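Right, week 7 of the Clullidholm evening course, and I want to talk about why small shops wrap things so differently from one another (my favourite topic, sorry!). Your reading is the Nalier chapter on paper and string, plus the short Orlandini piece, which I think is a bit unfair on greaseproof.

Have a go at these before next time:

- Wrap the same jar in paper, then in cloth. Which took longer?
- Write down where your hands got stuck.
- Skim page 949 of the Padulum reader – the footnotes are lovely.

We'll start with round things, as they're a pain to fold around. 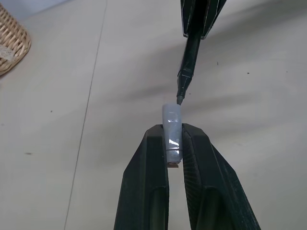

*Notes by your course tutor, Clullidholm, 2026-06-25*

Bring scissors, and any odd scraps of paper you've been hoarding!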